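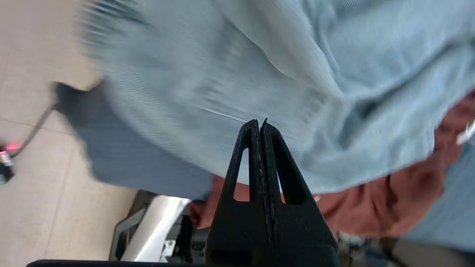
Tasley Two-Finger Picking Arm
Sold and serviced by Shearer

We sell this arm, and we think about half the people who ask us for one should wait. Read the whole page before you fill out the quote form.

What it is
A single arm on a floor base with a two-finger gripper, meant for picking up one item at a time and putting it down somewhere else. The usual jobs are loading a fixture, filling a tote, or moving parts from a tray to a scale. It will lift up to 6 pounds at full reach. The base fits through a standard doorway.

What it won't do
The Tasley brochure says the arm "frees your team for higher-value work." We took that line off our version. In the shops we supply, the person who used to load the fixture now loads the tray that feeds the arm, clears the jams, and gets called over when the arm stops. Some of them like that better. Some say it's the same job with more walking. If you have no higher-value work lined up for anyone, the arm won't create it.

It also isn't fast. A practiced packer beats it easily for the first hour of a shift. By the end of the shift the gap is smaller, and that is most of the case for buying one.

Soft goods
Rigid parts with flat sides are fine. Cloth, bags and anything that folds are a different matter. Warkgate claims its add-on software handles mixed soft goods. We ran it in our own shop on 100 folded towels and it placed 80 of them without help. The other 20 needed a hand, and somebody had to stand there waiting to give it. Decide whether that is good enough for you before you pay for the license.

Working next to it
People will stand close to this arm. They do it even where the floor is marked, mostly to see what it's doing. The slow mode is there for that and we ship every unit with it turned on. It can be turned off with a supervisor code. Please talk to the people on the floor before you do, and not on the day you do it.

Plan your cable run early. A power lead across an aisle is the most common thing we fix on install visits.

Training
Tasley says one afternoon. Budget more. Jogging the arm and restarting a job can be learned in an afternoon. Teaching it a new pick takes longer, and we'd want two people per shift who can do it, so the line doesn't stop when one is out.

In the box
Arm and floor base
Two-finger gripper, fitted
Spare finger set
Hand controller with stop button
Mains lead and controller cable
Printed manual (the PDF is newer, use that)

Options
Dutanance wheeled cart
Warkgate soft goods license, billed yearly
Long fingers for deep totes

Rental
Available for 6 weeks at a time, with half the fee credited if you buy. Saturday delivery costs extra.

Request a quote
Compare with other arms
Download the manual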